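2020-01-16

Quick one tonight as I've got bread proving and about half an hour before it needs me. I promised a post about the Great Bowl Sort and then promptly forgot, so this is it, in bits.

Background, for anyone new. I have a bowl problem. Also cups. It started in August when we moved the kitchen things over from Juvville and I found I'd packed plastic bowls in four different boxes. Four! All wrapped in newspaper like the family silver. They went in the tall cupboard, the cupboard stopped shutting, I put a chair against it. The chair stayed until after Christmas.

So. New year, no chair. Everything out.

## Rules I made up on the spot

I'm not a minimalist and I'm not going to pretend. I like colours. I like a kid's bowl for my porridge. But I did want to be able to open a door without something hitting me on the foot, so I gave myself a few rules and wrote them on the back of a seed catalogue.

- If it's cracked, it goes. No "it'll do for pegs".
- If it smells of curry after two washes, it goes, or it becomes the curry one.
- Same colour doesn't mean a set. I have been lying to myself about this for years.
- Cups live with cups. Bowls live with bowls. No cups in bowls, that's how you lose cups.

The last one I broke within the hour, more on that further down.

## Getting them out where I could see them

Best thing I did was stop sorting inside the cupboard. You can't do it with your head in there. Get a big table, put things on it with gaps between, stand back, have a biscuit. You suddenly see what you've got. The pink one especialy, I had no idea how big it was until it was standing next to the tumblers. In the cupboard it was always just The One At The Bottom.
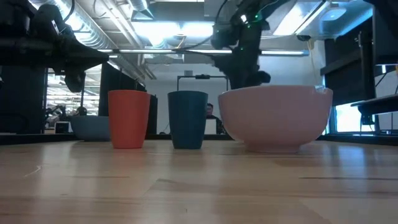
*The orange-red cup, the teal cup and the big pink bowl. Grey-blue one hanging back behind.*

I love that teal, by the way. Wish I'd bought more of them when I had the chance. They were from the Ostow market, the stall with the washing up brushes, and when I went back the next month he only had beige. Who's buying beige.

The pink bowl is too big for a person's dinner and too small for a proper salad for a crowd. But it's perfect for:

- popcorn
- one batch of scones (just)
- washing strawberries
- standing in the middle of the table looking cheerful

Keeping it. Obviously.

## Colour or size?

This took most of the evening. I'd read a long piece on the Pukura blog about arranging a kitchen by colour and the photos were gorgeous, all the blues on one shelf fading into greens. Tried it. Looked lovely. Completely useless. The blue shelf had one bowl and a cup that didn't stack, and half the shelf was air. And where does a red cup go when you've only got the one? On its own, like it's been naughty?

Then by size. Better but dull, and I kept having to move the stack to get the one I wanted.

Ended up with by *use*. Breakfast, baking, bits. Breakfast ones at hand height, baking lower down, bits wherever. "Bits" is for olives, egg whites, loose change, that half a lemon. Everybody needs bits bowls and I was using mixing bowls for it, daft.

The other thing I learnt is that pale bowls are the ones I reach for. I'd have told you I was a bright colours person to the grave, but the white one is the first in the wash every single day. The bright green is the one I show people and the white is the one I eat out of. Food just looks nicer in it – soup especially. Tomato soup in a green bowl is a bit much first thing in the evening when you're tired.

Cups side by side, bowls wherever there's room, then shuffle. Red and navy look smart together, I might keep those two as the pair for guests.

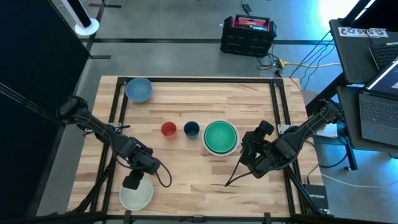

## The nesting question

Right. This is the bit I got three messages about last time so people do have opinions.

My view: nest two, at most three. Any more and you're playing that tower game every time you want the bottom one. And they have to *actually* fit. If the inside one perches on the rim of the outside one it isn't nesting, it's balancing, and it'll come down at six in the morning and wake the house. Ask me how I know.

Test I do now. Put the small one in the big one, give it a little wiggle. If it rocks, wrong partner. If it sits down in there quietly, they're married, leave them alone.

Things that don't nest, whatever you do:

- anything with a lip that turns in
- tumblers into bowls (see rules, see me breaking rules)
- two bowls exactly the same size, they grip each other and you need a butter knife

Yes I put a cup in a bowl. It was late. I then spent ten minutes the next day looking for that cup. Rule stands.

I also tried a square of kitchen paper between them, which the Van der Merwe catalogue swears by for stopping scratches. For good china, fine. For plastic? No. You end up with a cupboard full of kitchen paper and a feeling of having become your own aunt. Skipped it.

The mint green inside the cream is my favourite match of the lot. Didn't plan it, just picked up the nearest one and in it went. Mint rim, cream underneath, looks like a pudding. I've left them together as my baking pair: flour in the cream one, egg and milk in the mint, and then they go back as they were.

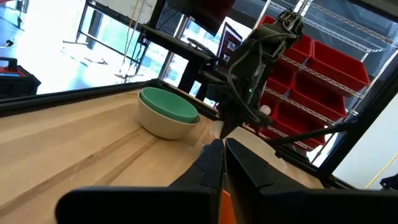
## What went and what stayed

Went: everything cracked, one lid that fits nothing, a bowl with a picture of a duck that has been through the dishwasher so many times it's now a picture of a beak. Bit sad about the duck.

Stayed: more than I'd planned. I'm fine with it. Door shuts.

Still undecided: the very shallow ones. Are they bowls? Are they plates with ambition? I can't eat cereal out of them, the milk goes over the side when you walk. They're nice for pasta. But I've got plates for pasta. They're in a bag by the back door and they've been there nearly a week, so possibly that's my answer.

## Few bits of advice, in no order

Do it after you've eaten. I started hungry and got cross with a colander.

Wash as you go. Things at the back of a cupboard get a sort of film on them, greasy dust, lovely. Warm water, a drop of washing up liquid, and dry them properly before stacking or they'll stick and go musty.

Use a wooden table if you've got one. Plastic on a hard worktop makes a horrible clatter and if there's anyone in the room trying to get on with something they will give you a look.

Don't buy a rack first. I nearly did, had it in the basket and everything, 40 quid! Sort first, measure, then see. I ended up not needing it. One cheap wire shelf would be handy for the cups maybe, will report back.

And leave a gap. One empty space on each shelf, on purpose. I read that somewhere and thought it was nonsense but it does mean you can put things down while you get to what's behind. Mine currently has a teapot in it, so that's gone well.

Next job is the lids drawer and I'm dreading it. I opened it yesterday and shut it again. If you've got a system for lids that isn't "throw them in and push", please put it in the comments, I'll try anything. Standing them up in a toast rack? Somebody suggested that under the cake tin post and I can't find the comment now.

Dough's up over the top of the tin, got to run. Recipe for that tommorow if it works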